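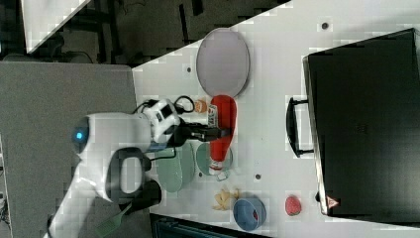

A white arm with its gripper closed on a red bottle, plates and a bowl close by.

Opinion > Shop Floor > Money

Search articles Enter keyword Go

The Arm Is the Cheap Part

By Amos Crenshaw

Every June the budget template comes around, and every June it has one line for a robot. The line says "Robot." There is a box next to it for a number, and people who would never buy a house by pricing the front door fill in the box and go to lunch.

I have been one of those people. My first request, for a Skodar arm to sort returned kitchenware, was a single figure copied from a quote. It was approved in 15 minutes, which should have worried me. The arm arrived in good order. Then we learned that the gripper was a separate purchase, that the fingers for the gripper were separate from the gripper, and that the table we owned wobbled.

A bottle is a good thing to budget around. It is round, it rolls, and the person in the meeting who says "it just has to pick up a bottle" has been picking up bottles since before he could talk. Put the bottle on its side, with its edge over a plate, and ask again what the job costs. You are now paying for somebody's afternoons, plenty of them, and afternoons don't come with a part number.

Soledad Esposito, who ran purchasing at Mandagi while I was there, kept a list of what she called the crumbs: cables, brackets, spare fingers, plates to replace the plates, a brush, plastic fruit. On one project the crumbs came to $1,197, and the plastic fruit drew more questions from finance than the arm did. I still think the fruit was the best value on the sheet. It held up for almost 600 trials and never once sent us a renewal notice.

The renewal notices came from Flekine, our software vendor, whose license was priced per arm, per year, per something I never did get explained to me. Fladov, the other bidder, had a simpler arrangement in which everything was included except support.

My proposal is modest. Cross out the line that says "Robot" and put in five: the arm, the hand, the table, the software, and the people. Make the last one the biggest. If the total makes your director wince, let him wince in June, when the money is still in the bank and the old table can go on wobbling for free.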